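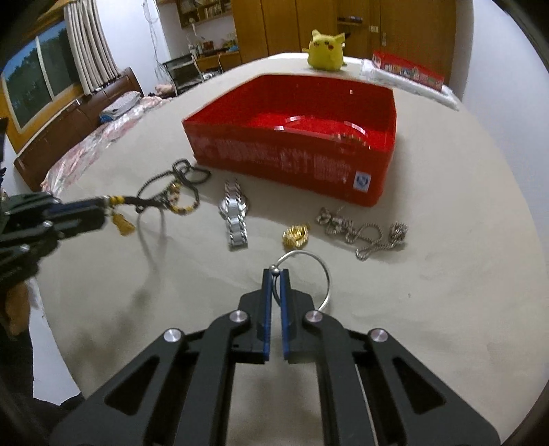
Bangle in the right gripper, braided cord in the left, red box waiting.

Nirkau FAQ

These are the questions I get most about Nirkau, the little toolkit I write for turning two-handed gripper recordings into something a policy can train on. I'm Bo-ram Seol, I do most of the code, and Ye-ji Ki does the calibration side (so if your fisheye numbers look weird, she's the one to bug).

What does it do, in one breath?

It reads the video and motion logs from both grippers, lines them up in time, works out where each gripper was and how wide the jaws were open, then cuts the whole thing into episodes. Training is your business! There's a loader for Gredent, our small policy trainer, but you can export plain arrays and go your own way.

Why so much jewelry?

I love it as a test set. Chains tangle, bangles roll, shiny metal gives every tracker a headache, and a necklace has no "pose" you can write down in six numbers. If your perception code needs a clean object model, a jewelry table will tell you so by lunchtime. Bracelets, watches, beads, we use all of it.

Do I need object labels?

Nope. Nirkau never asks what the thing is. You can add a text note per episode ("put the bangle in the box") and the exporter will carry it along, but leaving it blank won't break anything.

My pose track jumps all over when I work close to the table. Help?

Usually it's a plain tablecloth. Up close there's not much texture to hang on to, and the tracker starts leaning on whatever is in the background. A cluttered room is a good thing here: shelves, a window frame, a plush toy at the far end of the table, great. Don't tidy up for us. If it still jumps, turn on hand_mask so your own sleeves and the other gripper don't get used as landmarks. Myung-ja Kwak sent that patch in March and it fixed more of my bad episodes than anything I'd written myself.

How does it get the jaw width?

From the image. It looks for the jaw pads and measures the gap between them. Thin stuff is the hard case, so for a bangle or a cord the reading sits close to fully shut and gets a bit noisy. There's a smoothing setting, default 3, and I'd leave it alone unless your grasps look mushy.

Can I record with one hand?

Sure, set arms to 1. The default is 2, and if it can't find the second log it stops with an error that I admit is pretty rude.

How many episodes do I need?

Wish I had a nice answer. Our own tabletop set has 1,352 and the policy still fumbles chains. Watches went much better with far fewer. Start small, train, look at the failures, record more of those.

Does the time sync handle dropped frames?

Yes, as long as the camera's own timestamps are in the file. Some video editors strip them, so please don't trim clips before importing. Use the cut tool inside Nirkau instead.

What about the Vesard viewer?

Still works, still slow on long recordings. Sun-ja Ryu is rewriting the timeline and I'm trying very hard not to ask her for a date.

I found a bug. Where do I send it?

The issue tracker, with the log file and your config attached. A short clip helps a ton too. Last page update: 21 May 2024.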